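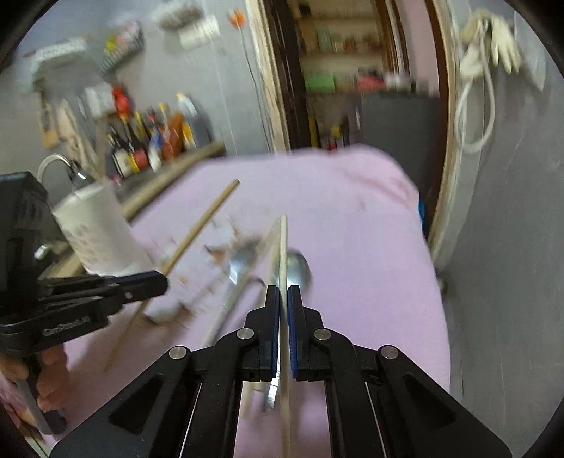
*Reading time: 2 minutes*

# Pellska recipe survey

639 recipes copied out of parish cookbooks, one row each. The claim on the old Laron page that these show "what people really ate" should be taken with salt. They show what people sent in.

- `recipes.csv`: title, book, page, oven setting
- `books.csv`: the 19 books, with dates where printed
- Dates marked `?` are guesses by Dresero, and I doubt most of them

The first count was 917. It included reprints, which I have taken out. Some may remain under other titles. 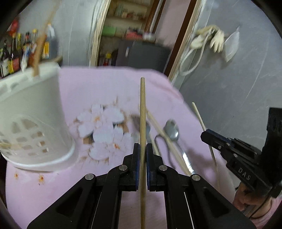 ## Known problems

Oven settings mix gas marks and Fahrenheit. Alhassan's converter rounds badly, so I left the column as typed. Serving sizes look hopeful to me.

Last checked 28/07/2011.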